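March, late evening

I promised myself to write more in this diary, and then I left it for two weeks. So tonight I write before sleeping, with tea, and I will try to be exact.

The work in Pevville is going on. Our task list for this month is clothes only: spread, fold, turn a sleeve the right way, put on a pile. The company, Usetti, wants 600 good demonstrations of folding from real homes before the arm in Adlow starts its next training. When I joined I thought this number was small. Now I know how long a good one takes.

What I find difficult is to be slow without being false. If I fold as I fold at home, my hands go too quickly and the fingers of the tool close on air. If I think about every movement, then I stop in the middle, and the stop is also recorded, and the robot will learn to stop. I was told on my first day to imagine that I am showing it to a small child who cannot hear me. It helps a little.
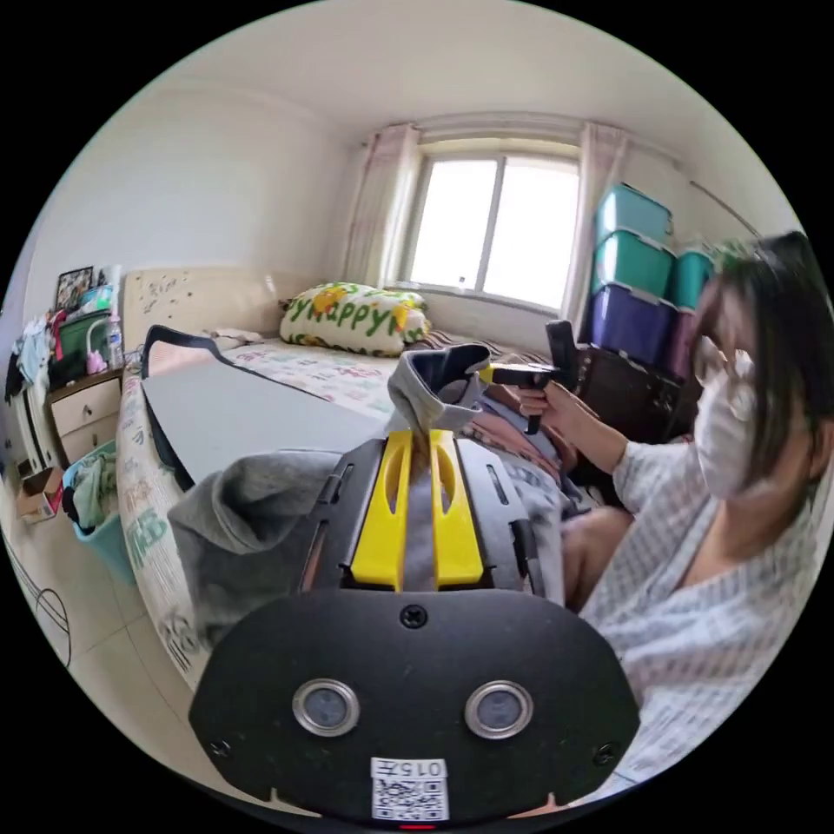
Thick clothes are the worst, I have decided. A shirt or a towel forgives you, but with something heavy you must take enough cloth in the first grip, or it slides away when you lift. I always want to take too little, out of politeness I think. With the grey one we had to pull up a high fold from the bed, and the dark lining came up together with it, so I could not feel which layer I was holding. I cannot feel anything through the tool in any case, only the trigger against my finger. My mother would laugh to see me learning to fold again at my age, after she spent so many years teaching me the first time. I wrote in my work notes: "take the lining also, lift straight, then turn". I hope I will obey it.

The room makes its own difficulties. You work on a bed, which is lower than a table and soft, so the cloth sinks under the fingers when you press. My back is complaining now. Between the tries I stand up and stretch my arms, and after 60 minutes we change places, which is a good rule.

I also practised the cuffs. You pinch the end of the sleeve, you carry it across the body of the garment, and you must open the fingers at the right moment – too early and the sleeve jumps back, too late and you drag everything with you. I did 6 in a row that I was satisfied with. After that I became proud and the next was terrible.
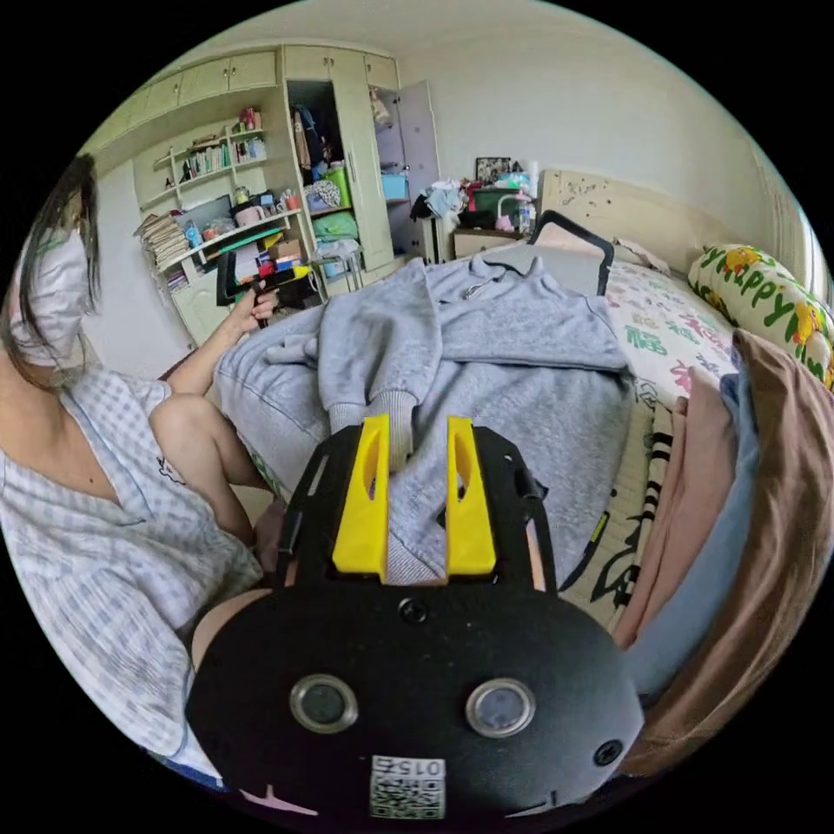

Subramaniam wrote in the group chat in the evening that the sleeves are the part he is most glad to receive, and that we should please not delete the clumsy ones. He said the arm in Adlow will also miss a cuff, and then it needs to have seen how a person goes back for it. He would prefer one miss with a calm correction to a perfect fold done in a hurry.

I read this message twice. I had already marked the terrible one for deleting, so I opened the laptop again and took the mark away. In that one I let the sleeve go, waited a moment like a guilty person, and then went back and picked it up from the other side. Perhaps it will be useful to the machine. For me it is still embarrassing to watch.

Things to remember for tomorrow: charge both tools tonight, bring the thin socks, ask if we may do the trousers on a harder surface. Also buy rice and washing powder.

My own clean clothes have been lying on the chair since morning. I looked at them for some time and then I moved the chair nearer to the wall.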